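Cours 3 : la ligne de base, l'interligne et pourquoi je vous embête avec ça

Notes mises en ligne le 24 septembre 2022

Bon, on reprend où on s'était arrêtés, c'est-à-dire en plein milieu de l'exercice sur la brochure Cedeck. J'ai relu vos maquettes dans le train et je vous rassure, il y a de très bonnes choses ! Mais presque tout le monde a laissé l'interligne automatique du logiciel, et ça se voit tout de suite quand on pose deux colonnes côte à côte : les lignes ne tombent pas en face.

Petit rappel de vocabulaire. La ligne de base, c'est la ligne invisible sur laquelle reposent les lettres (les jambages du p et du g descendent dessous, bien sûr). L'interligne se mesure d'une ligne de base à la suivante, et je vois encore des copies où on le mesure du bas d'une ligne au haut de l'autre. Ça, c'est le blanc entre les lignes, autre chose.

Pour du texte courant en corps 10, je pars en général sur 13 points, puis j'imprime et je regarde. Si la colonne est large, j'ouvre un peu, sinon l'œil se perd au retour à la ligne. Si elle est étroite, je peux resserrer à 12. Le caractère joue aussi : le Bavetti que vous avez choisi pour les intertitres a un œil énorme, il lui faut de l'air, alors que le Tillman supporte très bien d'être serré.
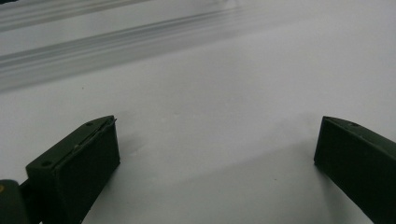 La grille, maintenant. Une fois l'interligne fixé, toutes les hauteurs de la page doivent en être des multiples : les blancs avant les titres, la hauteur des images, les marges de tête si possible. Avec 13 points, un intertitre peut donc occuper 26 points en tout, par exemple 16 au-dessus et 10 en dessous du point où vous posez sa ligne de base. Le texte qui suit retombe sur la grille et vous n'avez plus rien à rattraper à la main.

Et les notes de bas de page ? Là je triche, je l'avoue. Je les compose en corps 8 sur 10 et je les laisse hors grille, en les calant simplement sur le bas du bloc. Certains collègues trouvent ça affreux, on en reparlera.

Un mot sur la longueur des textes, parce que la question est revenue trois fois en juillet. Le catalogue Erkamov fait 634 mots par double page, légendes comprises, et il respire très bien. Une de vos maquettes en avait 471 et paraissait bourrée à craquer ! Tout était dans les marges, trop maigres, et dans les titres collés au texte.

Pour la prochaine fois :
Recomposer la page 4 de la brochure sur une grille de 13 points.
Faire une seconde version à 12 points, même texte, même format.
Imprimer les deux à 100 % (pas « ajuster à la page », s'il vous plaît) et apporter les tirages.
Écrire quelque 300 mots sur celle que vous préférez, 400 au grand maximum.

Les fichiers sont à déposer dans le dossier habituel, polices incluses.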